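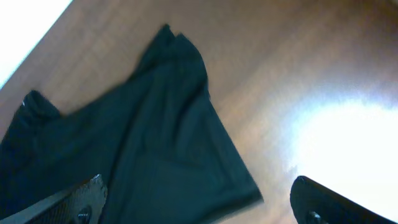
Home | Products | Laundry and linen | Folding | Spares | Contact

Ondrejka Folding Arm, bench model

The Ondrejka is a single arm with a two-finger gripper and a small camera at the wrist, made for the part of a laundry or workwear room that has always been done by hand. It takes one piece of cloth at a time from the table, finds a hem or a corner, straightens it out and folds it to whichever pattern you have chosen. We have been selling it from Wullside for a good while now, mostly to care homes, small hotels and firms that wash their own overalls, and we are still very fond of it.

Anyone who has stood at a folding table for a whole shift knows what the job does to the shoulders and the lower back. It's steady, it's warm work, and there is always another trolley coming. The arm won't clear your whole backlog and we would be silly to promise that it could, but it will keep going through the plain pieces – tunics, pillowcases, tea towels, simple shirts – while your people get on with the sorting, the mending, the pressing and all the odd garments that want a proper pair of eyes.

What changes for the people in the room

We get asked about this more than we get asked about speed, and quite right too. In most of the places we have fitted one, the rota stayed the same length and the jobs on it moved about a bit. Somebody minds the arm, usually in turns, and that means laying pieces out within reach, taking the finished pile away and dealing with anything it has set aside. At Faltulo, a linen service that took two of them in September, the folding table used to be the place everyone wanted to swap out of by dinner time. They now change over after each break, and the person minding the arms does the stain checks as well, which had always been squeezed in at the end of the day.

Do talk to your staff before you order, and please bring one or two of them along to the demonstration. They will ask better questions than the manager does (we say this kindly) and they will know which items are a nuisance. Heavy towelling and anything with long ties are still slow going. Fitted sheets we leave to you.

Setting it up

The arm stands on any firm, level table. Plain wood does very well. Strong sunlight or a bare lamp straight over a polished top can leave a bright patch that makes it harder for the camera to follow the edge of the cloth, so have a look at your lights first and try the table at a different angle if you need to. Dark cloth on a pale table, or the other way about, gives it the easiest time.

Teaching it a new fold is done by guiding the arm through the movements by hand, with the cloth in place. Allow for 10 goes with each new garment, and don't worry if the first few look a mess. It stops when it is pushed, and there is a large stop button on a lead that can be clipped wherever suits the person working beside it.

Details

Reach: up to 515 mm from the base
Gripper: two fingers, replaceable, fixed with ordinary screws
Camera: at the wrist, wipe with a dry cloth only
Stored folds: unlimited with the Baltell controller
Supplied with: arm, gripper, controller, stop button, table clamps, printed handbook
Training: a day at your own premises, for as many of your staff as care to join in

Finger pads wear with use and are sold in pairs on the Spares page. Order them before the old ones go smooth, as a worn pad tends to let go of thin cotton halfway through a fold.

Prices depend on the table and clamps you need, so do ring or write to us at Wullside and tell us a little about your room and what goes through it. If you can post us a few of your usual garments we'll try them on the arm here and send them back folded, along with a note of how each one went.

Page last changed 2021-01-17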